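Teaching the arm to clear a table: notes for new members

Written for the Wovville student robotics club by Puspita Rondonuwu

This page explains how we prepare and run the table task, which every new member does in their first month. You do not need to know programming for it. You need patience, and you should read everything once before you touch the controls.

The task is simple to say. The arm must pick up one thing from the table and put it down in the place named on your card. One complete try, from the rest position and back to it, we call a run. A group of 2 students has the table from five in the afternoon, and one of them drives while the other writes the log.

1. Lay out the table

Take the card for your session and put the things on the table as it says. The plate with the ketchup bottle is always on the far side from the bowl. The banana goes beside the plate, and the small foods go on the other side of it. Leave enough free surface for the gripper to come down between the objects. In my first week I put everything close together because it looked nice, and the arm pushed the things instead of picking them.

The black dots on the table are very useful. Write in the log which dot is nearest to each object, so the next group can build the same layout again. 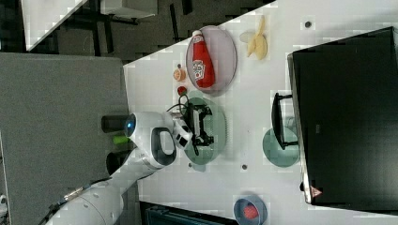

When the layout is ready, start Keduler on the club computer and choose "new session". Keduler is our own small program, made by older members, and it has some strange habits. If the list of runs stays empty, close it and open it again. Do not press "new session" a second time, or you will get two sessions with the same name and somebody must separate them by hand.

2. Drive slowly

Before the first run, move the arm through the air without picking anything. Go left, right, up and down, and open and close the gripper. I recommend to do this for the length of one song.

Then begin with the easy object. For most people it is the banana. Come from above, stop, look, and only then go down. The most common mistake is to turn the wrist and to go down at the same moment. It feels quicker, but you will lose the sense of where the fingers are.

Watch the wrist view when you are near the object and the top view when you travel. Changing between the two is difficult in the beginning. Rosemarie Kohlhase, who teaches us, tells everyone to say aloud which view they are using. I felt silly doing it, but after a few sessions I could stop saying it and my eyes still did it. 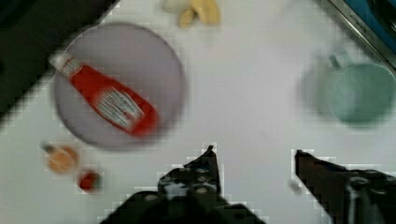
If you move the arm fast, the wrist view becomes blurred and those runs are hard to use later. Mark them with the letter B in the log. Do not delete them. We keep the bad runs also, and last year's team for the Talukder Cup learned a lot from theirs.

The bottle is the hardest one. It is lying down, so you have to turn the gripper across it, near the middle and not at the cap. If you miss it 3 times, go back to the rest position and change driver.

3. Check before you save

Open the last top view of each run and compare it with the card. Look at the small foods especially, as they are easy to push with a finger of the gripper without noticing. 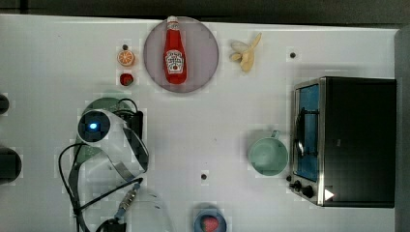
Top view of the table, with the bottle on its plate and the arm at the left.

If something has moved that should not move, write it down and put it back before the next run. Five good runs are enough for one session. Our club has 163 saved at the moment, and we would like many more before we go to Balville in March.

4. Finish

Bring the arm to rest, close Keduler, and put the small objects back in their box. The plates and the bowl stay on the table. Sign the log with both names, and please write so that other people can read it.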